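A day at the Arnbridge citrus and preserves open house

I have been meaning to get out to Arnbridge for ages, and the spring open house finally gave me the push. It's all marmalade, candied peel and lemon curd.

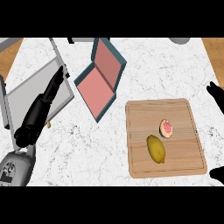
Getting there

I drove up from Rusville, an easy run until the very end, when the road narrows and you're suddenly sharing it with every other person who likes marmalade. Parking is in the field behind the chapel. Wear boots! I didn't, and my sneakers are still drying on the porch as I write this.

Tickets were two dollars at the gate and you got a paper wristband that fell off by lunchtime. They let me back in anyway.

The old preserving house

The main building belongs to Echeverri, the family firm that has been cooking fruit on the site since 1811 (it's carved over the door, and every guide points up at it as you go in). The tour takes around 2 hours if you do the whole thing, including the cellar, and I'd say do the cellar. It's where they used to keep the sugar, and the walls smell faintly of caramel even now.

Upstairs is the boiling room. Copper pans, long wooden paddles, windows wide open because of the steam. Our guide let us try stirring a batch of Seville orange and my arm gave out embarrassingly fast. She also told us they slice the peel by hand for the thick cut and use a machine for everything else, and then passed both kinds down the line on crackers. Thick cut, no contest.

Stalls and lunch

Out in the yard there were stalls from all over the county. My favorite was Cilau, a tiny outfit that makes a grapefruit and ginger spread I'd happily eat with a spoon. I bought two jars, one for my sister, and hers has already been opened (sorry). The candied lemon next door was pretty but too sweet for me.

Lunch was a ham roll with a sharp lemon relish, eaten on a hay bale. The line was slow and they ran out of coffee by one, so bring a thermos.

If you go

The next open house is in October, when they switch over to quince and apple. Cash is easiest, as the card reader kept dropping out. Dogs are fine in the yard but have to stay out of the boiling room, and the cellar stairs are steep, so take them slowly. I'm already saving shelf space for the quince.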